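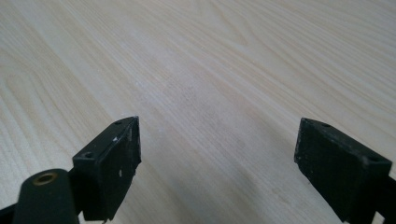
The grain on the tabletop.

I went back to using bar soap in December, mostly to stop buying pump bottles. We were getting through one every couple of weeks and the pumps can't be recycled where I live.

The first bars came from Réka Bozsik, who makes them in her kitchen in Otby and sells them at the Kovács bakery. She uses olive oil, a bit of coconut oil and hardly any scent. A batch gives her 17 bars and they need 6 weeks on a rack before they are ready. I bought one too early once and it was gone in 10 days.

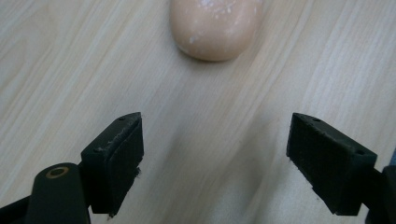 A bar lasts much longer if it can dry out between washes. I had been leaving mine in a flat china dish by the bathroom sink and it sat in its own puddle. The underside went to jelly and half of it ended up down the drain. A dish with holes sorted that out. I also keep two bars going, one upstairs and one in the kitchen, and swap them over at the weekend.

Leftover ends get wetted and pressed on to the next bar. Botond Erdős grates his and boils them up for washing floors, but I tried it and the floor was slippery until the evening. 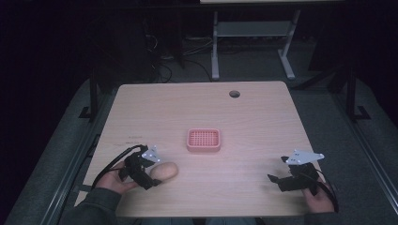
Pink basket with a grid floor.

I still buy liquid soap for visitors. My next order from Réka is for the plain one again, and one lavender for Csenge, who asked.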